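Workshop Tips: Taking Apart an Old Desktop

The open day at Brakton's repair hall in Imeldale drew over 40 people in April, and most of them stopped longest at the bench where robot arms work on old computers. The staff there were good about answering home repair questions. These are the tips I wrote down.

Lay the tower flat before you reach inside. Take off the side panel and turn the open side up, so you are working down into the case.
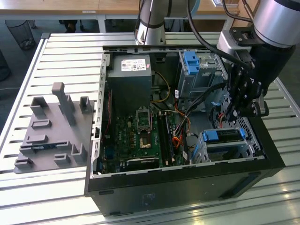
Issue 746

Find the colored plastic first. On many office machines the latches and drive caddies are blue, and you can often release those by hand. Try them before you pick up a screwdriver.

Unplug the power cord, then hold the power button in for a few seconds. Leave the power supply closed — there is nothing in it for a home repairer.

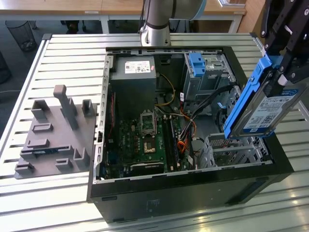

Old drives should be wiped or destroyed before the computer goes to the Brultby recycling center. If you plan to keep one, copy the details off its label into a notebook and put it in an antistatic bag. A drive in a caddy, like the one the gripper has hold of, is easiest to handle by the plastic sides. Keep your fingers off the circuit board underneath.

Small parts go in a tray with dividers. The Grgić trays sold at the hall are fine, but a muffin tin does the same job.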